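Home Kitchen Laundry Shed Ask Us

Search tips Go

Getting marks off white tabletops

White tops show everything. Most marks will come off with what you already have under the sink, but start with the mildest thing and work up.

For everyday grime, use warm water with a squirt of dish soap and a soft cloth. Wring the cloth well, as water left along the joins can swell the board underneath. Dry with a tea towel straight away or you'll get streaks.

Tea, coffee and turmeric need a paste of bicarb and water. Spread it over the stain, leave it for 20 minutes and wipe off. Don't scrub. Bicarb is gentle but it will dull a gloss finish if you lean on it. Old turmeric can take 3 goes.

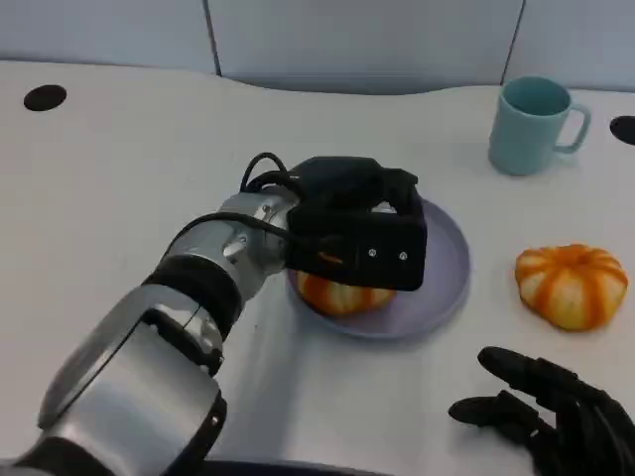
Ballpoint and marker come up with methylated spirits on a cotton ball. Dab from the outside in so the colour doesn't spread, and open a window. Try it under the edge first – some painted tops go tacky.

Grey scuffs from pots or tools are usually metal left on the surface. A damp melamine sponge shifts them, used lightly. Keep it off anything high gloss.

Solange Sales wrote in to say she rubs sticker residue with cooking oil, leaves it overnight and washes it off with soap. We tried it on an old Hasby desk and it worked, though the label took almost 2 days to soften.

Never mix bleach with vinegar or metho.

Share 501 Comments 3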